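Attic Kitchen Sim Set – README

Practice recordings from the Livileo robotics club, kept together with the notes people need before using them in the spring project. Everything in this folder was made in simulation. The robot has two arms, and the room is the attic kitchen that the Drillby team built for last year's course.

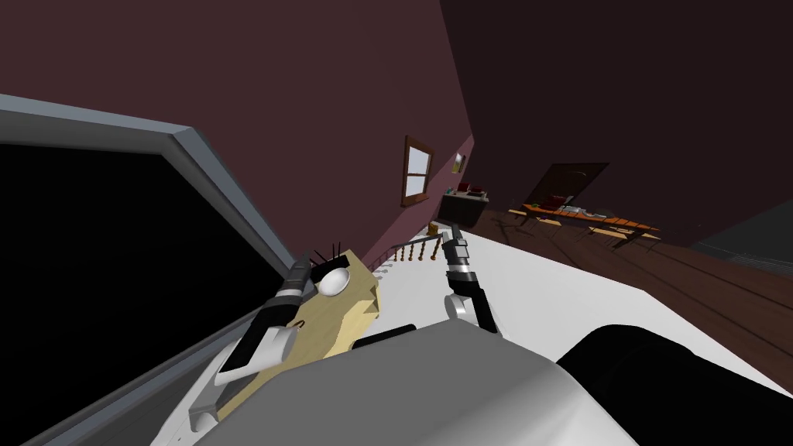 Maintained by the Livileo student robotics club, Akotholm
Last revised in April

The set holds 316 episodes, each up to 20 seconds long. Of these, 164 were driven by first-year members and the rest by returning students. The main task is handling the yellow object with the eye on the white surface, using either gripper. Episodes where the object was dropped are kept and marked "drop" in the notes column.

Views

Each episode has a head view and a view for each wrist. The wrist views follow the hand, so they often point at the walls or the skylight for long stretches. Don't trim those parts – the clips have to stay the same length or the joint logs won't line up.
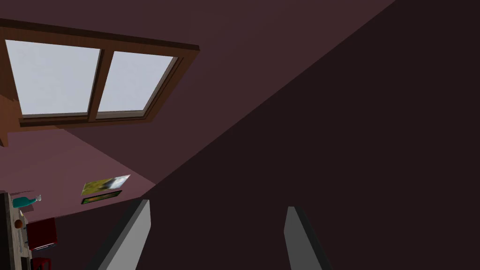 The joint logs are plain text, one line per time step, with the left arm first. Gripper opening is the last column for each arm. A few of the early logs have a blank line at the top, which the loader skips.

Room contents stay the same within a session but may be moved between sessions. Check the session sheet before comparing two clips by eye.

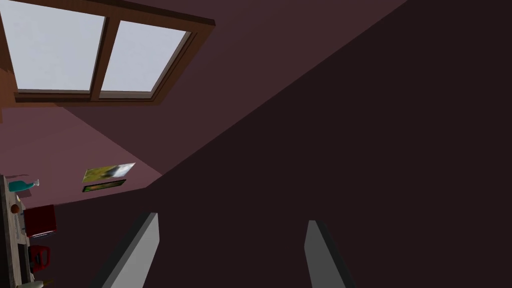
Tennant asked whether the wrist clips could be left out of the first assignment, as they take the longest to load on the lab machines. They can. Set the loader to "head only" and the logs will still match.

Known problems

Episode 3051 is numbered out of order. It was a typing mistake, and we left it because the grading script already pointed to it. The head view is tilted in every session – this comes from the mount setting in the scene file, so apply the same correction to all clips or to none.

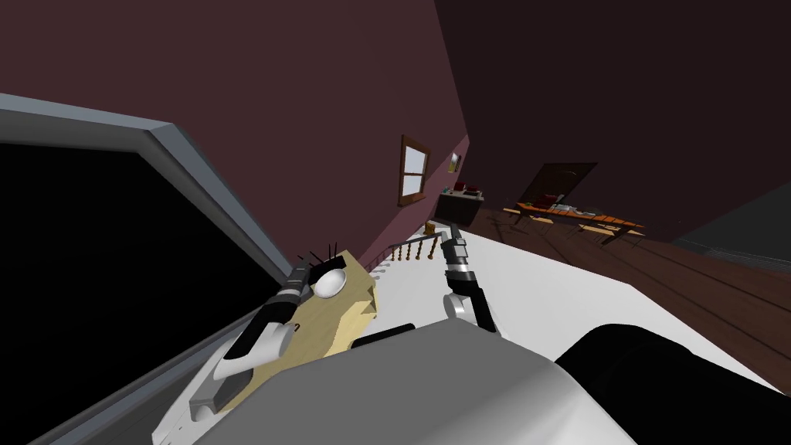
Adding your own episodes

Copy the blank session sheet, fill in the task and the driver's year, and put it in the same folder as the clips. Use the next free number. Run the check script before you upload, and leave failed attempts in.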